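About Putora Laundry & Linen

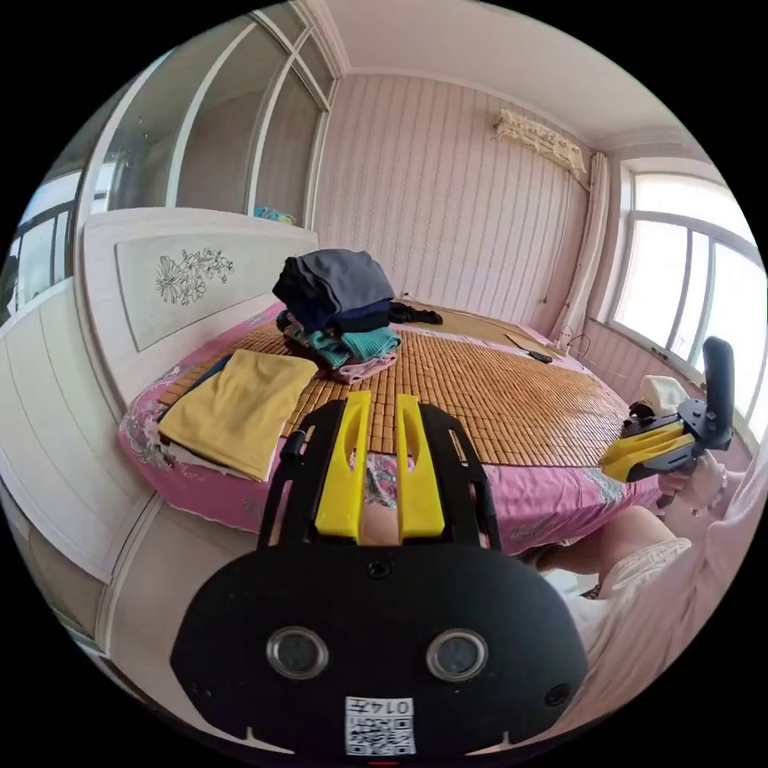

OUR STORY

I started Putora with one washer, one dryer and a folding table in the back of a closed-down shoe shop on Balogh Street in Milholm. The shoe shop smell took a whole winter to leave! These days we have 6 washers (two of them big enough for a king-size comforter, which is what most people come to us for), and we've taken over the front room as well.

We do bedding. Sheets, quilts, blankets, mattress pads, the duvet your dog claimed. We'll wash your shirts if you ask, but I'm not much good with collars and the place across the road does them better.

Flowery sheets are my favorite thing to handle, I'll admit it. My grandmother had a closet full of them and ironed every pillowcase, and I still iron ours by hand if you tick the box on the bag. Pinks and reds go in cool with a mild soap, and they dry on the line out back from April until it gets too cold for my fingers.

We pick up in Milholm and out as far as Trullach, on the lake road. Pickup is free on orders over $40, otherwise it's $6. We also wash for a couple of small guesthouses, so if you've slept over in Trullach you may have been in our sheets already.

Lost a pillowcase? Call me before you buy a new one. I keep a shelf of strays, and last time I tidied it I had 61 of them, mostly white, plus one very nice embroidered one that I'd love to get back to its owner.

Come by and say hi, the coffee's on by the window.

14 shares
3 comments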